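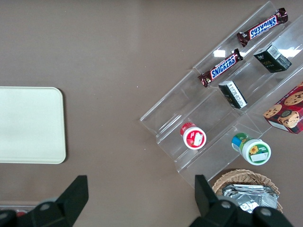 Two Snickers bars on the tiered acrylic stand, with the cream tray at left.

Search this blog Search Archive

The matter of the snack counter at the Amstead reading room has occupied more of my correspondence this August than any other subject, and it seems proper to set down the present arrangement in one place. Readers who follow this page for notes on the lending collection are asked for their patience. Those will resume with the next entry.

The counter was established under Gwendolyn Lindqvist, who kept everything in a single deep bowl. The bowl held a generous quantity and required little attention, but visitors were obliged to dig through it, and the items at the bottom were seldom reached before their dates had passed. When responsibility for the counter came to me, I resolved to replace the bowl with something that would allow each item to be seen from the front.

A clear tiered stand was selected after some comparison. I had first considered a wire rack offered by Metine, a supplier in Dretedham, and went so far as to bring one home on approval. The gaps between the wires were too wide for small packets, and the rack was returned. The acrylic stand has solid steps, and a chocolate bar may be laid along a step without slipping through. It also shows every fingerprint. I clean it with a soft cloth and a little dish soap, as paper towels left fine scratches on an earlier picture stand of mine and I do not wish to repeat the experience.

Placement has proved the more difficult question. Set square to the table, the stand looked tidy but put the far end out of comfortable reach for anyone seated. Set at an angle, it serves people approaching from either side, and I have come to prefer it so. Umut Baysal has written to express the contrary view — namely, that an angled stand on a rectangular table appears to have been left there by accident. His objection is noted. The stand remains at an angle.

The cream tray is reserved for items that a visitor has chosen and wishes to set aside while looking at the rest. It should therefore be kept clear between visitors. In the first weeks it collected coins, pencils, a bus ticket and a great many folded wrappers, and I was compelled to place a card beside it for a time. Its pale surface makes crumbs easy to find, and the raised rim keeps most of them from reaching the table.

With regard to the selection itself, chocolate bars continue to be the most requested item. Over the past year the counter gave out 1,251 items in all, of which 536 were chocolate bars of one kind or another. The figures come from the notebook maintained by Duygu Yaman, whose handwriting I have at last learned to read. I had supposed that dried fruit would do better than it did.

A proposal has been received from Amparo Casado that the bars be grouped by maker, each on a tier of its own. I am inclined to try this, although the upper tier is shallow and the longer bars may overhang. A trial with the full range will be made once the next order from Akgül has been delivered and unpacked. Until then, items should be laid lengthwise along the tiers, with duplicates kept in the cupboard. Please do not stack one bar upon another. The lower bar is invariably the one wanted.

Rogelio Espiritu has asked whether the old bowl is available. It is on the shelf beneath the window and he is welcome to it.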